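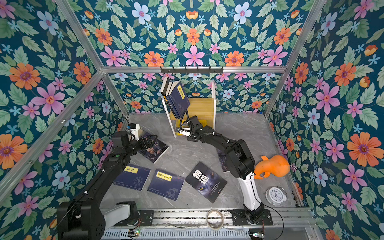
How many books should a small shelf hold?

Fewer than it can. If the shelf is full, the books are hard to take out and hard to put back, and after a short time people leave them on the table.

This is the opinion of Giang Mạch, who has arranged small rooms and reading corners for 4 years under the name Clakuvside. I met her in April in her studio on the second floor, where we drank a lot of tea and talked mostly about shelves. I wanted to ask also about wallpaper, because it is the first thing that a visitor remembers from her corner.

The paper is on every wall and also on the ceiling. It has a deep teal ground, green leaves with teeth on the edges, big pink flowers, orange ones like daisies, and many small blue ones between them. I asked if she was not afraid of it.

"My mother was afraid of it," she said. "She told me I will have a headache. But I think a small place can take a strong pattern better than a large one. In a large room you look at the pattern from far and it becomes noise. In a small place you are close to it, so you look at one flower, then another flower."

She bought the paper from a shop called Grander, which was closing one of its storerooms. The roll was marked with the number 2045 and no name, so in the studio they call the pattern by its number. Her colleague Tùng Cù did the hanging. He told me that the ceiling took longer than all the walls together.

"With the wall, the paper wants to go down, and you also want it to go down," he said. "With the ceiling it wants to go down and you don't."

He cut each length with 81 millimeters extra for matching. Giang thinks this was too generous. They had a small argument about it in front of me, very polite, and then he went to make more tea.

Against this paper the bookshelf is quite modest. The sides are white, and the shelves and the back are a light yellow-tan wood. I asked why she did not choose a color from the flowers.

"I tried orange," she said. "For one afternoon. It was like a person who talks during the film." She prefers the white side because the eye can find the edge of the furniture. The wood inside she wanted pale, so that the spines of the books are easy to see.

The books on the upper part of the shelf are dark. One has a black cover with a yellow strip on the spine, another is dark blue, and the one at the front is navy, with a yellow label on the cover and the title written in Chinese characters from top to bottom. They lean a little to the left. I supposed that a person who arranges rooms for her work would use a bookend, and I said so.

"I own bookends. They are in a box," she answered. "When three books lean, you can put your finger behind one and take it. When they stand very straight and tight, you must pull from the top of the spine, and this is how the spine breaks." She showed me a damaged cookbook from her kitchen to prove it. The bookend, she says, is useful when a row is long. For a short row she lets the books rest on each other, but she changes the direction sometimes, so that the covers do not bend always to the same side.

Over the shelf there is a black metal rack with small hooks, fixed to the beam. The hooks are free. Giang likes to have them above the shelf, where a bag or a cup could go, and she does not hurry to fill them.

"People buy hooks and the same day they hang everything," she said. "Then they need more hooks. I wait until I notice that I am looking for a place to put something. Then I know what the hook is for."

The rack is from Vũ, a workshop which she has used for other rooms also. It cost her less than the screws, she says, but I think this was a joke.

We spoke also about how to keep such a corner in order. Her rule is simple — once in 60 days she takes everything out, wipes the boards with a cloth that is almost dry, and puts back only what she wants to read. What stays outside goes to a box in the hallway for friends. Tùng is the friend who takes the most. He admitted that he has not yet returned a book about ferns.

Her next work is a reading corner for a guesthouse, Illulik, where the owners have asked for plain gray walls. She has agreed to the walls. About the ceiling they are still talking.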